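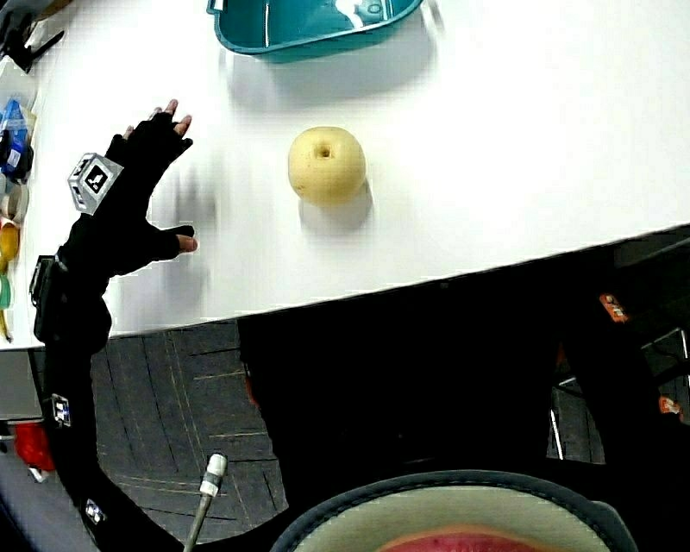
Slide 1. Reaching for the pear.

Cold Opens: Why I Love the First Four Minutes
Speaker notes, long version

Start without the hello. Go straight into the Bristgate pilot: ferry horn, black screen, a woman's voice saying "He was supposed to be on this one." Wait for the title card. Then say hello.

Ask who has seen Bristgate. Ask who has seen it more than once (I'll have my hand up already). If most of the room is new to it, say that it's a harbor town drama, a ferry goes missing in episode one, and I'm not going to spoil anything past season two.

What I mean by a cold open: everything before the titles. Sometimes it's a whole little story and sometimes it's one shot of a kettle. The pilot's runs exactly four minutes and I think it's the best bit of television the show ever did, and it did a lot of good television!

Play clip 1. Don't talk over it. I always talk over it.

After the clip, things to point out:
- We hear the harbor before we see it. The horn, the chain, gulls, then a radio playing in another room.
- The woman isn't named. We don't get her name until episode three, and by then we feel as if we've known her for years.
- The last line lands right on the first note of the theme. Go back ten seconds and play it again so they can hear the overlap. It gives me goosebumps every time.

Next bit is about Praker. This is the prequel, set in the same town when the harbor was being built. I know people are split on it. I like it a lot, and I think part of the grumbling comes from the cold opens, which are doing a totally different job. In Bristgate they ask a question. In Praker we already know how things end up, so a question doesn't have the same pull, and the writers use those minutes for work: hauling stone, mending nets, somebody counting wages onto a table while the others wait. It's slow. Give it two episodes.

Play clip 2 (the wages). Sound up a little, the coins are quiet. 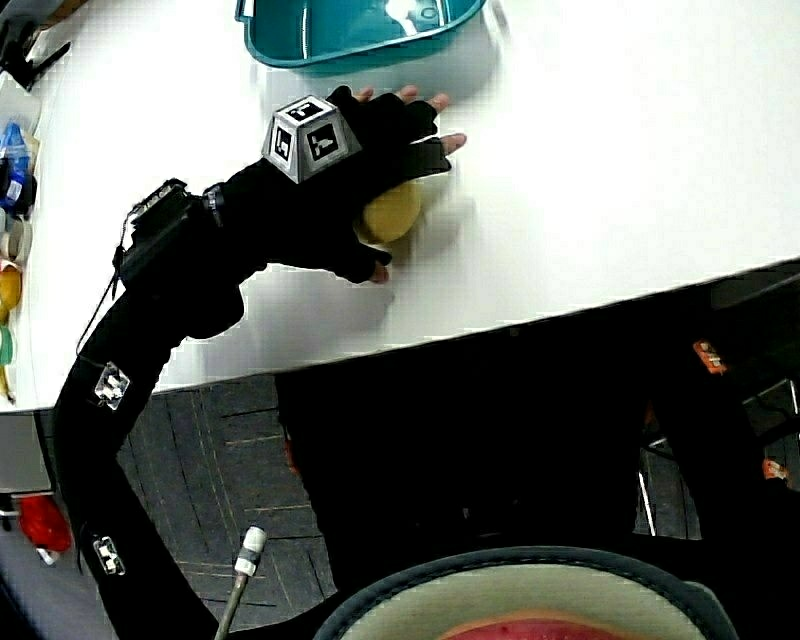 Slide 12. Hand and yellow object on a white tabletop.

Pause for water, then the middle section.

Tell the story of my notebook. Over one winter I watched every episode of both shows and wrote down the first line spoken in each. That came to 87 episodes. 11 of them have no speech at all before the titles, and I'd have guessed far more, the way people talk about how quiet these shows are. Read a few of the first lines out loud, in this order:

"Shut the gate, you'll let the fog in."
"Is that my coat?"
"I've told you the price."
"Don't wake her."

Let those sit. I love how plain they are. You could say any of them at home, and each one drops you into a room where something is already going on. "Is that my coat?" opens the season two finale, and if you know that episode you'll know why half the room just groaned.

Then a quick word about the Sowerby episode. It's the only one that skips the titles completely, so you could argue that it has no cold open or that the whole hour is one. I've gone back and forth on this for ages and I'd like to hear what people think. Take hands here and let it run if it's lively. If it's quiet, move on to the streaming question.

Streaming question: Bostitz, where both shows live now, puts a skip button over the titles. I don't mind that so much. What bugs me is when autoplay shrinks the end credits and drops you into the next cold open while you're still getting over the last scene. In Praker especially, the credits have that long fiddle tune and it needs its full length. Show them where the autoplay setting is in the account menu. Someone always asks, so have it open in another tab.

Clip 3 if there's time. Skip it if we're past the hour.

Questions I usually get:
Which show first? Bristgate, at least the first season.
Is there a third series coming? I don't know any more than you do.
Can I see the notebook? Yes! It's on the table by the door. Please don't put a mug on it.

Finish on the ferry horn again, lights down, same clip as the start but with the picture off.

Last updated: 2/23/21

Related
Theme tunes worth sitting through
Praker season one: an episode guide
Watching Bristgate with someone who hates fog
The Sowerby episode, scene by scene
Notes from the March talk on finales

Get new talks and notes by email. Enter your address to sign up for the newsletter. You can unsubscribe at any time.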